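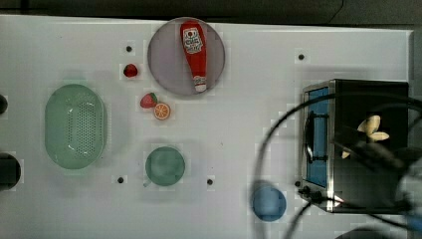
Robot learns its way round the kitchen in Foddale

We use cookies to make this site work and to remember your settings. Accept all | Manage choices

A small team in Foddale has spent most of August teaching a robot arm to do the sort of jobs most of us manage while half asleep, such as putting a strawberry in a bowl, picking up a bottle of ketchup or moving something off the top of the toaster oven. They are not writing out instructions for it, either. They are showing it, over and over again, and keeping a record of every go.

The work is being done by Zovutia, which took over the upstairs rooms at the old Leblanc building in the spring, and it is led by Rafia Rana, who grew up a few streets away and was kind enough to give us a good part of her morning (and a very decent cup of tea). The plan is to gather 3,000 examples of simple kitchen jobs, each one carried out by a person guiding the arm from start to finish. The learning system, which the team calls Grerent, then studies the lot and tries to work out for itself how such things are done. They passed 2,000 just before our visit, and there was cake.

"People think the clever bit is the computer, and I suppose it is in the end," Rafia told us, "but what it learns from is somebody sitting here patiently moving a strawberry from one place to another. If that person is in a rush, the robot learns to be in a rush as well, and then we all have to pick things up off the floor."

The table is laid out differently before every set of turns, and there is more to that than you might expect. There is a plate, a bowl and a colander to choose from, along with the strawberries and an orange slice, and the ketchup might be lying right across the plate one time and be somewhere else altogether the next. If the green bowl were always in the same spot, Rafia explained, Grerent would simply learn to reach for the spot and never trouble itself about the bowl. So everything gets shuffled, and then shuffled again, and now and then somebody is asked to set it out in the most awkward way they can think of. By all accounts this is the most popular job in the building.

There are 16 different jobs on the list at present. The easier ones ask for one thing to be put into another, and those went quickly. The toaster oven has been a good deal harder, as its door has to be opened gently and by the right amount, and even the people guiding the arm needed a few days to get the knack of it. Rafia admits that her own first tries were dreadful and were quietly thrown away, although she has since become rather proud of her touch with the handle.

Not every example is kept. Each one is watched back by a second person, who marks where the job begins and ends and writes a short line in plain English to say what was done, "put the strawberry in the bowl" or something along those lines. Those little lines matter a great deal, we were told, as the hope is that one day you could simply ask for a thing to be done and the arm would have a fair idea of what you meant. There are 4 people guiding the arm in turns, with a proper break after each session, and they swap over to the checking when their shoulders have had enough.

As for what comes next, the team would like to finish the remaining examples by the time the evenings draw in, and then hand Grerent a table it has never seen before and stand well back. Rafia would not be drawn on how it might get on. She did say that anyone in Foddale who fancies having a go at guiding the arm will be welcome at an open afternoon later on, and that no experience is needed beyond having once laid a table.

Shared 16 times | 4 comments

Comments

marrowman
Lovely to see the Leblanc building in use again, my mum worked there for years. Will there be parking for the open afternoon?

Jan on the hill
Could they teach it to load a dishwasher properly please, and then send it round to my husband.

tt_foddale
Interesting read. I'd like to know what happens to the examples that get thrown away, I would have thought a robot could learn something from the bad ones too.

marrowman
Have found out, you can park behind the library after 2.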